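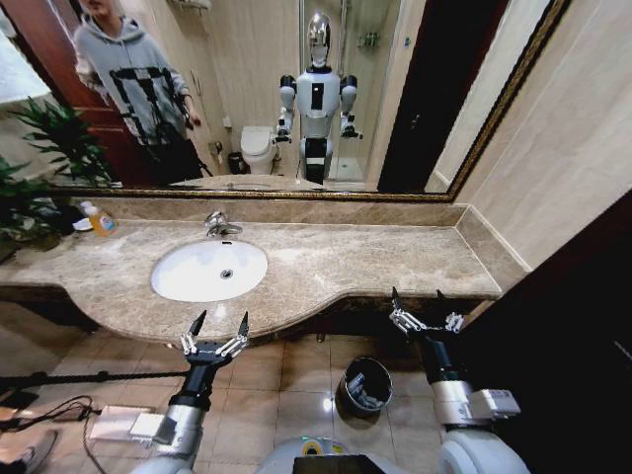

4. What happened to the alerts

I went into this part of the study expecting to write about missed alerts. That was my whole pitch to Piroska Nyitrai, who runs the engineering side at Plevwood and who kindly let me read through their alert inbox (she warned me it was ugly, and it was!). Plevwood makes booking software for small clinics, and at the time they had 15 developers and no security person. They had hooked up Wostov, a monitoring service that watches a web app while it runs and sends a note when a request looks fishy, and the notes all went to one shared address.

I pulled every alert sent in August, 159 in total, and sat down with Jabari Mfaume to sort them. We did it separately first and compared afterward. We agreed on most of them right away. The ones we fought over were nearly all login alerts, where a person typing a bad password over and over looks a lot like a script doing the same thing, only slower. For those we went back to the server logs and argued until one of us gave in, usually me. 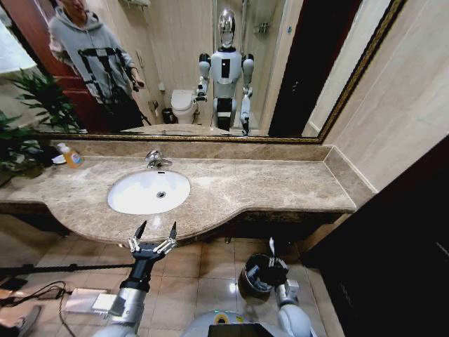

Did anyone read the alerts?

Most of them were opened within a day, but only 37 got any kind of written reply or follow-up ticket.

I want to be careful with that number. A developer can read an alert, check the log, decide it's harmless and close the tab, and none of that leaves a trace in the inbox. When I asked around, people told me they did this all the time. Maribel Salazar, who was on call more than anybody else that month, said she had a mental list of alerts she could clear at a glance and would have felt silly writing it down each time. So the 37 is a floor on the attention these alerts got, and I'd guess the real figure is a good bit higher. I just can't show it from the data I have.

What I can show is how the follow-ups bunch up. Alerts that named a file or a route in the code got replies far more often than alerts that only gave an IP address. That makes sense to me as a former on-call person: if the note says which function took the weird input, I know where to click next. If it gives me an address in a country I've never been to, I sort of stare at it for a while and go get coffee.

Figure 3. Gripper marked GALBOT at a marble countertop, with a gold-framed mirror behind.

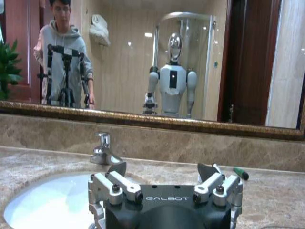 4.1 Changing the wording

After the first count we asked Granström, the consulting shop that had set up Wostov for Plevwood, whether the wording could be changed. Impi Keskinen did it in an afternoon. She put the route name in the subject line, moved the IP address to the bottom, and added one sentence saying what the service had already blocked. We left the rules themselves alone, so the same kind of traffic should set off the same kind of alert as before.

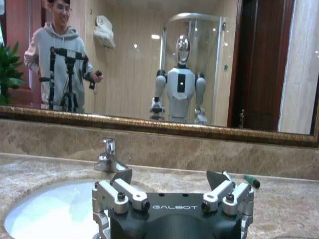 The developers noticed the change before I'd even told all of them about it. Two wrote to me to ask if we had switched vendors (we hadn't). The replies got longer, too, and a few turned into proper threads where people pasted in bits of code and asked each other why a form field took raw HTML in the first place. I loved reading those. I'm not going to put a size on the effect here, with one company and a staff who knew I was watching, and Zoila Ccori has been after me to say that as plainly as I can. She read the draft of 2020-04-20 and crossed out the word "proves" in 4 places.

The one complaint I heard was about the blocked sentence. A couple of developers took "already blocked" to mean "already fixed" and moved on, even though the hole in the code was still there. We changed it to "this request was blocked, the route is unchanged" and the mix-up stopped coming up in interviews. I come back to that wording in Section 5, where the same problem shows up in the weekly summary emails.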